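Alwood Kitchen Seconds – Plastic Cups

Rafferty Brannigan and Farah Lau have been sorting the plastic cups at Alwood since November. The tapered ones come in several colours, and we keep them on the white table by the wall until they go out. Prices are on the shelf.

Blue, pink and lime green

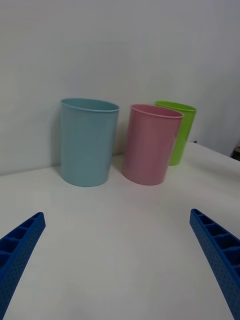

Cups go out singly or in mixed lots – ask Farah if you want all one colour. Lids are kept separately in box 326, and not every cup has one. The next pages cover the bowls and the Tuhumury plates, which Shuzhen Pan is still sorting by size.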